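The planner that wanted to go home

I have spent most of June arguing with a timeout.

If you have never worked on robot software, you may imagine that the interesting arguments are about intelligence. Some of them are. Mine was about a number in a YAML file that somebody set to 8 seconds a long time ago, and that somebody was me, according to the commit log, which I checked twice in the hope of finding an accomplice.

Some background, for the three of you who came here for the sourdough posts. I work on the layer at Wuisan that sits between "the model thinks the arms should do this" and "the arms do this." We call it Plokero. It takes in proposed motions for two arms that share one table, decides whether they can be carried out without the arms meeting in the middle, and passes them down to the controllers. When it says no, it is supposed to say why. It has historically said no the way a parking meter says no.

The task we're tuning against is table clearing. Dishes go in the rack, spilled food goes back on a tray, trays end up somewhere sensible. You can explain the job to a child in one breath, and the child will then do it badly, but still better than my code did for the first half of the month.

The trouble started when we switched to replanning on the fly. In the old setup, each arm got a full trajectory, ran it to the end, and then asked for another. It was slow and a little stately, like watching two people being extremely polite at a buffet. The new setup sends short chunks and replaces each one before it finishes. It's much faster. It also means that at any given moment both arms are working from a plan that is slightly out of date, and the only thing keeping them honest is the bit of the software I wrote.

What we saw was this: the left arm would reach for the rack, get most of the way there, stop, and retreat to its home pose. Then it would reach for the rack again. Each time it went home it logged "no valid plan found," a message I wrote on a Friday kind of afternoon and have been meaning to improve ever since.

I assumed it was perception. I always assume it's perception, as I don't own perception. The rack is a fairly nasty object if you are a depth camera. It's mostly holes. All those angled dividers come back as a sort of gray static, and our collision mapper, Gramberg, was treating the static as solid matter, and then a moment later as air, and then as solid matter again. You can hardly blame an arm for hesitating in front of a thing that keeps changing its mind about existing.

So I went after Gramberg. I gave the map some memory, so a cell had to look empty for a while before we believed it. I padded known objects with a fitted box and told the mapper to stop having opinions inside the box. I wrote a little viewer that plays the map back next to the arm's plan, with a slider, and spent a whole evening dragging the slider back and forth like a man scratching a very boring record.

The flicker went away. The map was lovely. The arm still went home.
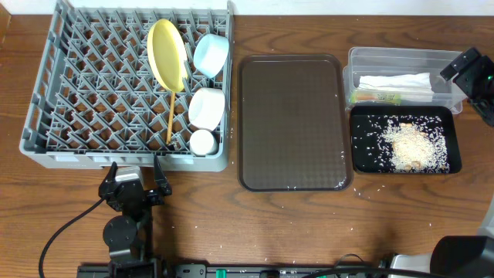 At this point I did what I should have done on day one and counted. I pulled the logs for 781 runs and sorted the failures by what had happened just before each one. I'd been going on feel until then, and my feel had been telling me it was always the rack. Out of all those runs, 214 had at least one unexplained trip home. The rack was nearby in plenty of them, but in plenty of others the arm had been out over the middle of the table, with nothing near it worth avoiding.

What they did have in common was the other arm. In nearly every case the right arm had just been given a new chunk. That by itself is nothing special, it gets a new chunk several times a second. But when I lined up the clocks, the new chunk for the right arm was landing while the planner was still busy checking the left one. The planner noticed its picture of the world had changed, threw away its work, and started again. Fair enough. I wrote it to do that, and I remember being pleased about it.

Then another chunk would land, and it would start again. And another. The planner wasn't failing to find a plan. It was finding perfectly good plans and being interrupted just before it could hand one over, over and over, until the 8 seconds ran out and the fallback sent the arm home. By which time the message "no valid plan found" was true in the narrow sense in which I also found no time to clean the garage.

There's a name for this in the textbooks and it's livelock. I knew the name. I have explained it on a whiteboard to new hires, with little arrows. Knowing the name turns out to be no protection at all when the thing is wearing a perception bug as a hat.

My first fix was to raise the timeout. I'm not proud of it. It did reduce the number of trips home, in the same way that never opening your mail reduces the number of bills. The arm would now hang in the air for ages, having a think, and then go home anyway.

My second fix was a lock. While the left arm was being checked, the right arm couldn't get a new chunk. This worked at once and was terrible. We had spent weeks getting away from the polite buffet and I had rebuilt it in an afternoon, with extra waiting.

The third fix is the one that stuck, and it's so plain that I'm slightly embarrassed to give it a paragraph. The planner used to ask, "Has anything changed since I started?" Now it asks, "Has anything changed that touches the space I'm using?" Each plan carries a rough envelope of the volume it sweeps through, and when the other arm gets a new chunk, we compare envelopes. If they don't overlap, carry on. If they do, only the overlapping stretch gets checked again, and the rest is kept. There is also a counter, so that after a few restarts the arm that keeps losing gets priority and the other one has to slow down and wait its turn. My mother used the same system for the front seat of the car.

The envelopes are crude. They're just fat capsules strung along the arm, and they claim more room than the arm needs. I tried a tighter version and it spent so long computing how tight it was that it lost back everything it had saved. Fat capsules it is. I've left a comment in the code warning the next person off, and I fully expect the next person to be me.

With that in place, I reran the same batch in replay, and the unexplained trips home dropped to 17. Those are a different animal. I've looked at a handful and they seem to be real refusals, where the arm was asked to put its elbow somewhere an elbow can't go. Going home is a reasonable response to that. I'd do the same.

On the table itself it's better too, though live runs are messier than replay and I'm not going to wave a number around until I have one I believe. The left arm commits now. It gets to the rack and does what it came for, or it fails in some new way that at least involves touching something.

Rice is another matter. Rice has no pose. You can't put a fitted box around a pile of it, or rather you can, and then a gripper goes in and the box is fiction. For now we treat each pile as a region with a height and ask perception for an update after every contact, and single grains fall below the size threshold of the map altogether. As far as Gramberg is concerned, a stray grain on the table isn't there. As far as anyone leaning a sleeve on the table is concerned, it very much is. I have found rice in my keyboard and in a shoe.

I also, at last, fixed the message. Plokero now keeps a short reason with every refusal: which arm, which stretch of the motion, what it thought it was going to hit, how many restarts it had been through before it gave up. It all goes to Fusoner, our log browser, where you can click on a refusal and see the two envelopes drawn on top of each other. It took less than a day to build. If I'd done it in the spring, the word "restarts" with a large number next to it would have been the first thing I saw, and I'd have had most of June back.

I mentioned this at our team meeting and was asked, quite gently, whether we could now take out all the extra filtering I had put in Gramberg, given that it hadn't been the problem. I said I'd look into it. I have looked into it. I turned the memory off for a few runs and the flicker came straight back, and the arm started getting nervous around the dividers, in a small way that had been hiding behind the big one the whole time. So the filtering stays, and I get to say I was right about the rack, a claim I've been making to anyone who stands still near the coffee machine.

The timeout is still 8 seconds. I put it back when I took out my first fix, and then I sat there trying to work out what it ought to be, and why, and whether anything would notice if I made it shorter. I have a branch open for that. It has one commit in it, and the commit message is a question mark.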